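Setting up a lid-and-tray routine on the Ciltenora two-arm bench kit

By Esperanza Prieto
01/12/2023
2 shares | 4 comments

The Ciltenora kit ships as two arms, two grippers, a controller and a license for Tovar, the teaching software. Assembly is covered in the printed manual and takes an afternoon. The manual stops at the point where both arms can be jogged. What follows picks up there and ends with a routine in which each arm handles its own small box on a shared table.

You will need a flat table, both arms clamped and powered, Tovar installed, and two small rigid boxes. Boxes with a hinged lid work well. Avoid anything soft-sided for a first routine.

1. Set the shared zone.

Open Tovar, go to Workspace, and draw one rectangle that both arms can reach. The default rectangle is too generous. Mine is 578 mm wide and 400 mm deep. Outside it, each arm is restricted to its own side. Save the zone before going further, as switching tabs discards it without a warning.

2. Zero the grippers.

Close both grippers fully by hand in free-drive mode, then press Zero on each. Do this with nothing between the fingers. If the reading drifts after a restart, repeat the step; the August firmware was supposed to fix this and has reduced it.

3. Teach the approach.

Put the first box on the table and bring one arm in from the side at low speed. Record three points: a clear point well above the lid, a point just off the end of the box, and the contact point. The fingertip should meet the short end of the box. Coming straight down on the lid gives poor repeatability, and a clear lid can crack. 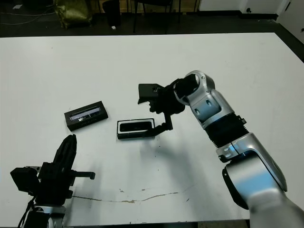 Contact force is set per point, and the default is high for light boxes. Lower it until the box stays put when the finger arrives, then raise it one step. Record the retreat as a separate path. Tovar offers to reverse the approach path for you, but the reversed path keeps the approach speed, and a light box will be dragged by the finger on the way out.

4. Teach the other arm.

Park the first arm at its clear point. Repeat step 3 on the second box with the other arm. Do not mirror the first set of points. The mirror function assumes that both bases are clamped at the same angle, and on a home-drilled table they rarely are.

5. Set the hand-off rule.

Under Timing, choose Wait for Clear. In this mode one arm holds at its clear point until the other has left the shared zone. Overlap mode is faster, and I would leave it alone until the routine has run many times without a stop. Both modes respect the zone from step 1.

6. Run at reduced speed.

Set the speed slider to its lowest mark and run the routine with one hand on the stop button. Watch the wrist and the gripper body as well as the fingertips. Tovar's collision model covers the arm links but treats the gripper as a plain cylinder, so anything mounted beside the fingers has to be added by hand under Tool Shape.

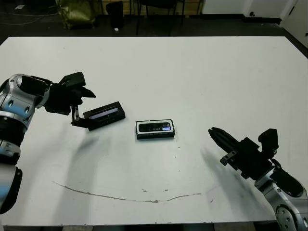

Brarkutgate wrote in the comments that Tool Shape entries are lost when the kit is updated over the network, and that exporting them to a file first avoids having to measure everything again. I have since confirmed this on my own unit. The export button is under Tool Shape, More, Save As.

Verdict on the kit

The arms are repeatable enough for this kind of work and the grippers are better than the price suggests. Tovar is the weak part. The Anderura kit has cleaner software, but its grippers cannot set force per point, and steps 3 and 4 depend on that. If you already own the Anderura, steps 1, 5 and 6 carry over with different menu names.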